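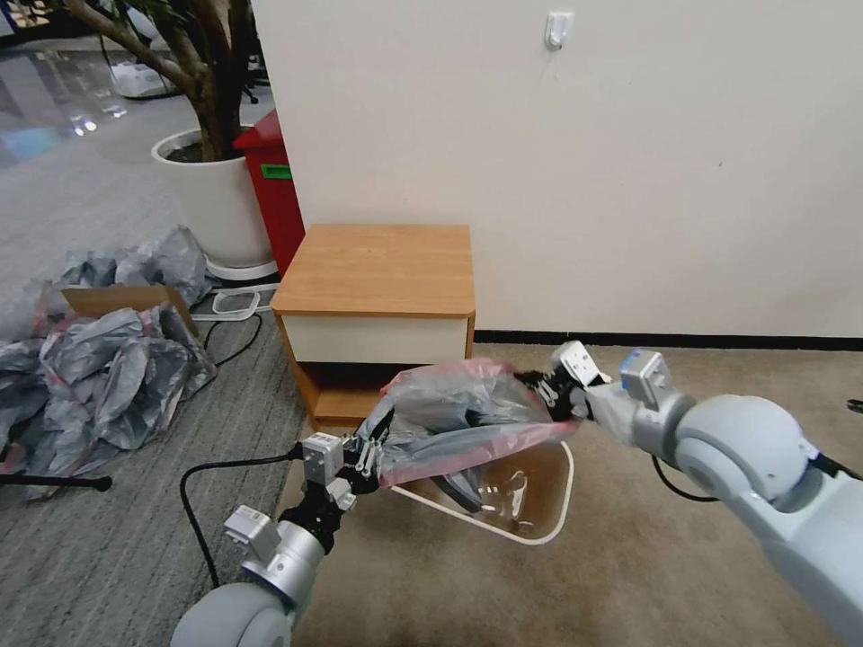
ゴミ袋ストッカー「Dretia」を台所で使ってみた正直レビュー

2024-10-28

ゴミ袋って、みなさんどこにしまってますか? うちはずっとシンク下の引き出しに、買ってきた外袋のままポイッと入れてました。で、一枚取ろうとすると三枚くらい一緒に出てくる。戻そうとすると外袋が破れる。そのうち引き出しの奥でぐしゃぐしゃのかたまりになって、鍋のふたに巻きついている……という状態を何年も放置していたんです。

それで先月、とうとう買いました。DretiaのゴミBOX用袋ストッカー! 前から気になってはいたんですが、「袋を入れるための箱にお金を払うのか」という心の声に負け続けていました。今回は貯まっていたポイントが1000あったので、それを全部つぎこんで、えいやっと。

最初に言っておくと、買ってよかったです。ただし文句もあります。順番に書きますね。

箱を開けてまず思ったこと

思ったより薄い! 届いた段ボールが平べったくて、ふたを開けるまで別のものが届いたかと思いました。本体は白いスチールで、表面がちょっとざらっとしたマット仕上げ。指紋がつきにくくて、これはうれしいポイントです。前に使っていたAstowのラップホルダーがツルツルの白で、油のついた指で触るたびに拭いていたので、この差は大きい。

重さは台所のはかりで量ったら418グラムでした。スチールにしては軽いほうじゃないかな。磁石で冷蔵庫の横につけるタイプなんですが、つけてから一度もずり落ちていません。娘が勢いよく袋を引っぱっても平気でした。

説明書は紙が一枚だけ。図がものすごく小さくて、老眼が始まった私には正直つらかったです。夫に読んでもらいました(夫も目を細めていました)。

袋のセットのしかた

外袋から中身を出して、半分に折って、ふたを開けて入れる。これだけです。これだけなんですけど、最初の一回は失敗しました。折り目を下にして入れてしまって、引っぱると真ん中からびろーんと伸びるだけで出てこないんですよ。折り目は上! 取り出し口のほうに折り目が来るように入れてください。説明書にもたぶん描いてあります、あの小さい図のどこかに。

それから、欲ばって詰めこみすぎないこと。私は20枚入りの袋を二パック入れようとして、ふたが浮いてしまいました。一パックならちょうどよくて、最後の一枚まできれいに取れます。二パック入れたい人には、ひとまわり大きいサイズも出ているので、そちらをどうぞ。

うちで使っている袋は半透明の、わりとしっかりした厚みのものです。これは相性ばっちり。シャカシャカした薄い袋も試しましたが、こちらはたまに二枚くっついて出てきます。片手でふたを軽く押さえながら引くとましになりました。でも「片手でサッと」が売りの商品なので、ここはもうひとがんばりしてほしかったなあ。

使って変わったこと

いちばん変わったのは、家族が自分で袋を替えるようになったことです! これは本当に予想外でした。今までは「袋どこ?」と聞かれて、私が引き出しを発掘して、結局そのまま私がセットする、という流れが完全にできあがっていたんです。それが冷蔵庫の横にぶら下がって見えているだけで、聞かれなくなりました。息子など、ゴミ箱の袋を替えたあとに「替えといたよ」とわざわざ報告に来ます。かわいい。もう高校生ですけど。

引き出しも一段空きました。空いたところには保存容器を入れて、その保存容器がいた場所には乾物を入れて……と、夜中にひとりで模様替えが始まってしまい、気づいたら日付が変わっていました。片づけってこういう連鎖が起きるから楽しいんですよね。翌日は眠かったです。

気になったところ

ここからは文句のコーナーです。

まず、ふたの開く向き。左に開くので、冷蔵庫の左側が壁だと手が入れづらいです。うちは右側につけて解決しましたが、置き場所が限られるおうちは買う前に確認したほうがいいと思います。

次に、中が見えないこと。残りの枚数がわからないんです。八月の暑い盛りに、スイカの皮を抱えたまま袋を引こうとしたら空っぽ、なんてことになったら泣きますよね。うちでは最後の何枚かの手前にマスキングテープを貼った袋をはさんでおいて、それが出てきたら買い足すことにしました。原始的ですが、けっこう役に立ちます。

あと値段。同じような形のものが100円ショップにもあります。磁石の強さとふたの動きのなめらかさは、私はこちらのほうが断然好きでしたが、「袋が入ればいい」という方ならそちらで十分かもしれません。

他の商品とくらべて

友人のVy Trịnhさんの家ではBeltránの吊り下げタイプを使っていて、遊びに行ったときに触らせてもらいました。あちらは布製で、下の穴から引き出す形。見た目がやわらかくて部屋になじむし、洗えるのもいい! ただ、台所の火のそばに布を下げるのが私はちょっと気になるのと、袋を入れるときに中でよれやすい感じがしました。洗面所や玄関に置くなら、あちらを選ぶと思います。

Dasgateの引き出し用ケースも候補でした。でも引き出しにしまうと、たぶんうちの家族はまた「袋どこ?」と聞いてきます。わかるんです、長いつきあいなので。

おすすめできる人、そうでもない人

冷蔵庫の横が空いていて、袋のサイズがだいたい決まっているおうちには強くおすすめします。逆に、燃えるゴミ用、プラ用、生ゴミ用と何種類も使い分けている方は、一台では足りません。私は小さい袋用にもう一台ほしくなっていて、今まさに買い物かごに入れたまま悩んでいます。

点数をつけるなら100点満点で72点かな。低く見えますか? 私はこれでもかなり甘くつけています! 引いたのはほとんど、説明書の図の小ささと残りが見えないことの分です。そこが直ったら、実家の母にも一台送ります。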